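I drove out to Stindcombe in January to talk to a woman who has sold secondhand fabric from the same storefront for most of her adult life. She asked me to leave her name out ("people will only want discounts!"), so I'm calling her the shopkeeper, and she's fine with that.

We started with tablecloths, because I couldn't stop touching them. I wanted to know what sells. "Fruit," she said, before I'd even finished asking. "Fruit and flowers. I can have a beautiful plain linen in the window all winter and it sits there. I put out something with cherries on it and it's gone by lunch." 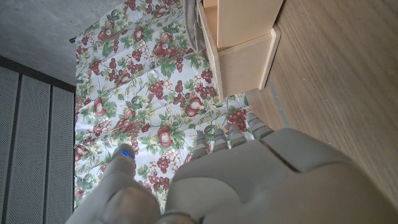

She thinks it comes down to kitchens. Most of her customers grew up eating at somebody's table with a loud print on it, and they walk in looking for that exact one (I was absolutely doing this myself, my grandmother's had lemons). "They never find it," she told me. "They find one that's close, and then they tell me a story for half an hour, and I love that part."

Her stock comes from house sales, mostly over in Umbridge, and she buys by the box without looking. One box last fall held 139 napkins and no two matched. She paid eight dollars for it and spent an entire month ironing.

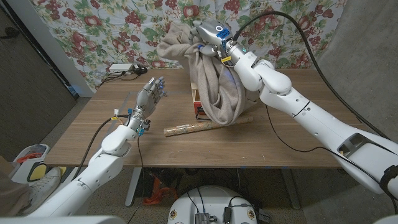

I asked about stains, obviously. She soaks everything overnight in cool water with a little plain soap, and she won't touch bleach. "Bleach is how you get a hole where you used to have a gravy spot," she said. Grease she treats twice. Rust she mostly leaves alone, or she cuts around it and makes 2 small cloths from one big one.

She's picky about storage too. Rolled, never folded, and nothing in plastic. Her oldest piece is close to 100 years old and it lives on a cardboard tube under her bed, wrapped in a pillowcase. She wouldn't sell it to me. I did ask, more than once.

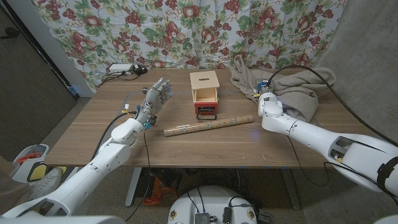
Would she ever put the shop online?

She tried it for one summer and went back to the counter. "You can't feel a cloth on a phone," she said. "People kept sending things back because the blue was the wrong blue." She still mails a package now and then to regulars who've moved away, but they have to call her up and describe what they want, and she picks.

By then it was almost four and she wanted her tea, so I paid for my lemons (close, not exact) and she wrapped them in newspaper and told me to come back when the weather was better.

Recent posts
A slow weekend in Lumbao
The button lady of Taveck
Umbridge house sales: what I brought home
Mending a quilt when you can't really sew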